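Sorting day at Collico, the co-op on Sirna street. Doors at 12, queue by then. Everyone brings a drawer they gave up on — cables, keys, buttons.

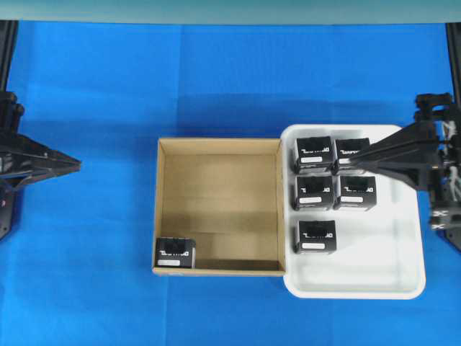
How long should one drawer take? Two hours, with a break for coffee.

Start with trays. Cardboard is fine, plastic wipes clean. Dont buy anything yet.

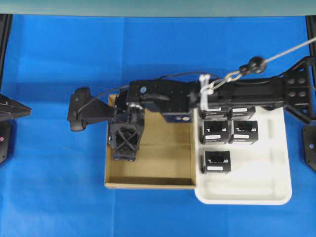 Then the maybe pile. Box it, write November on the lid — unopened by then, out it goes. I had 24 keys. Kept two. 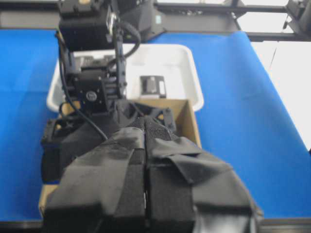

Zavness says keep the lot, keys always find their lock in the end.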